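Setting the Table for Dessert: How Plates and Placemats Change the Way We See a Snack

Student project report, Broltavlow Design Foundations, December

Shared 15 times | 9 comments

Our group started this project because we kept arguing over lunch about whether food tastes better on a nice plate. Some of us were very sure that it does, and some of us happily eat straight out of the box, standing up. We never settled it, but by the time the term was half over we had a topic we all cared about, and it was a fun one to work on!

The question we finally wrote down was a smaller one than we began with. We wanted to know whether the plate and the mat under it change what people expect from a dessert before they have taken a bite. Taste itself was too hard for us to measure fairly, so we left it out and stayed with looks. We chose donuts because they are cheap, everybody has an opinion on them, and they come in such cheerful colors.

We made up a short paper survey and handed it out in the Poltine dining hall and at the Leltevton library entrance. In all we got 115 forms back. Each person looked at a set of printed cards showing the same donut served different ways, and wrote down how filling it looked, how sweet it looked, and what they would be willing to pay for it. There was also a line at the bottom for anything else they wanted to tell us, and people wrote a lot more there than we expected (one person filled the back of the page with a recipe).

The plates mattered more than we had guessed. On a dark slate-gray plate, the mint icing looked brighter to people and they used words like "fancy" and "bakery." The chocolate donut did the opposite and seemed to sink into the dark plate, and quite a few people said they would rather have it on white. Sprinkles did well on everything. The woven placemat got mixed reviews. Several people wrote that it made the table feel like someone's home, while others thought gray was a gloomy color to put under something sweet.

We did run into some trouble along the way. Our first batch of cards came out of the printer with a yellow cast, which made the white plate look cream, and we had to throw them out and print 269 new ones. We also wish we had asked people whether they were hungry when they filled out the form, as the dining hall answers were a good deal more generous on price than the library ones. If another group picks this up next year, we would suggest adding that question, and trying a patterned plate too.

For the last part of the project we moved on to choosing a layout for our final table setting, which went into the Cheung Hall display with the posters from the other groups. We kept both plates and the round mat, and picked three donuts with toppings as different from each other as we could find. 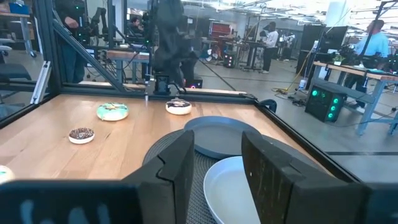
Figure 1. Mint, chocolate and sprinkle-topped donuts on the wooden table, with the gray and white plates on the round woven placemat.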